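Orero Street Community Garden, monthly meeting
November 28, 2025
Minutes by me, Mereana Nepia (Ewan had the pen last time and we still can't read it!)

Here: Priit Petrauskas, Ximeng Duan, Ewan Tamihana, Ashton Waaka and me. We got going late, mostly my fault, I was slicing pie.

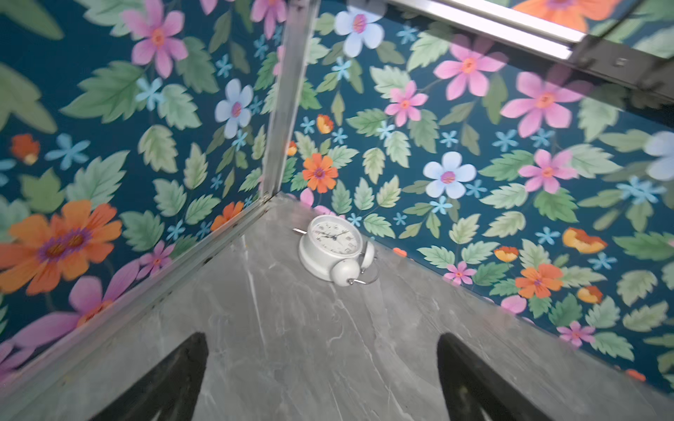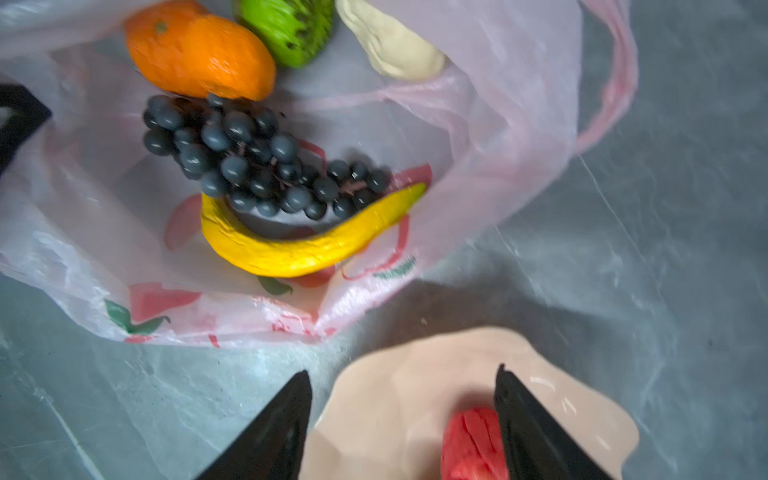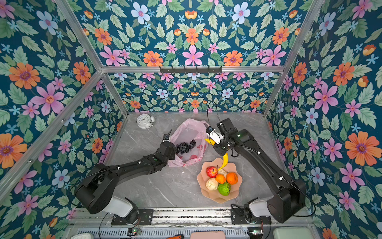
Last month's minutes: fine with everyone, once Ashton got his name spelled right.

Water. Priit called Goodwin about the leaking spigot by the shed and they can come out in January. Until then we shut it off at the main after every visit, and yes, that means you too, Ewan. I asked if we could wrap the pipe before it freezes and Priit already has the foam in his truck, so that's settled.

Plots. We have 9 people on the waiting list and two plots opening up. Ximeng wants to split one of them in half so more folks get in. Ashton thinks half a plot is too small for squash, and we went back and forth on squash for quite a while (I love squash, but come on). Vote was four to one for splitting. Ximeng will call the next people on the list.

Compost. The far bin is full and smells awful. Ewan will turn it Saturday and would love company. No more citrus by the bucketful, please!

Money. We have $200 left for the year. I'd like to spend it on seed potatoes, Priit wants a better wheelbarrow. We'll get prices on both and talk again.

Gate code changes next week. Ask Ashton for the new one, don't text it around.

Next meeting is in January, at Ximeng's. Ewan is bringing chili.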